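Keeping Small Round Things in One Place: A Project on Tubs, Balls and Tidying Up
Periklis Kourkoulas, Vasilakis House, 13 September 2020

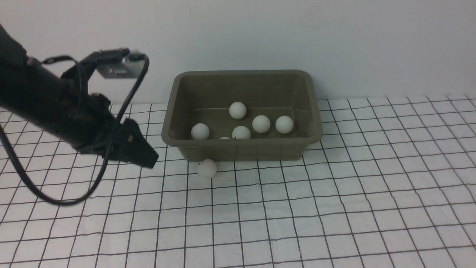 I came to this subject through the games cupboard at Drarnmont, where I helped out over the summer and where a fair part of every afternoon went on crawling under tables after ping-pong balls. They are lovely things to play with and dreadful things to store. They weigh next to nothing, they roll at the slightest excuse, and a bag of them always seems to have one fewer in it than you remember. So when our tutor asked us to choose an everyday tidying job and look at it properly, I didn't have to think for very long!

My question was a simple one: what sort of container makes it easiest to put the balls away and keep them there? I compared a shallow tray, a tall bucket and an open plastic tub with slightly flared sides, and I used each of them for a good many evenings in July before writing anything down. My budget was 50 pounds and I spent far less than that, as the bucket was ours already and the tray came from my aunt.

The tray was the one I expected to like. You can see everything in it and it slides neatly on to a shelf, but carry it across a room and the balls run to one end all together, and the low lip does very little to stop them. The bucket had the opposite trouble. Nothing ever got out of it, but the last few balls sat so far down that my younger cousins had to tip the whole thing over to reach them, and then of course we were back under the tables.

The tub turned out to be the happy medium. A ball dropped from just above the rim usually stays in, and the flared sides are kind to a poor aim. I found it best to stand it close to a wall – a throw that goes long then has a chance of coming back to you – and to lower each ball in gently when there are only a few inside, as a bare plastic floor is quite bouncy.

I also tried two surfaces to work on, a polished table and a plain mat from Plerkeditz. The mat was better, though a ball left beside the tub can still wander off if somebody leans on the table.

If I had more time I would like to try a lid, and perhaps a larger tub for the Drarnmont cupboard, where they have more than 300 balls to look after. I would also ask other people to do the putting away, as I have become rather practised at it and that can't be fair on the bucket.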